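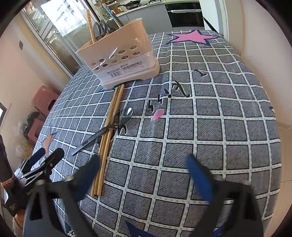

Fig. 3. Utensil basket on the table, with chopsticks and a spoon laid out in front

Section 3. Setting Up Your Utensil Basket

Welcome to the part of the Drakden table guide that most people skip and then come back to, usually with a handful of chopsticks and no idea where to put them down. Take your time with it. The whole job is pleasant enough, and you can do it sitting at the table with a cup of tea beside you.

Before you start

Spread a cloth on the table (an old favorite with a pattern is fine, and fold creases do no harm at all). If your basket still has clear film across the front, peel it away slowly from one corner, and take the product label off too if you'd like a cleaner look. Wash the basket in warm, soapy water and let it dry.

1. Stand the basket on its base, well back from the edge of the table, with the holes in the front panel facing you.

2. Lay your chopsticks on the cloth in front of it, side by side, and line up the squared ends. Set aside any stick without a partner. It may well turn up later in the back of a drawer!

3. Put in the long-handled tools first, handles up, leaning toward the back.

4. Add anything with looped handles next, with the loops at the top where your fingers can find them.

5. Slip the chopsticks and spoons in last, toward the front, so you can reach them at mealtimes without stirring up everything else.

Note: A spoon with a slot in its handle can go on a small hook instead, if you have one handy.

Caution: Blades and points always go down. Keep the basket out of reach of small children.

Care

Empty the basket once a week and rinse it, paying attention to the holes and the corners of the base. Wooden utensils should be dry before they go back in, and I do mean properly dry.

Libor Koubek, Drakden
Revised Jan 25, 2026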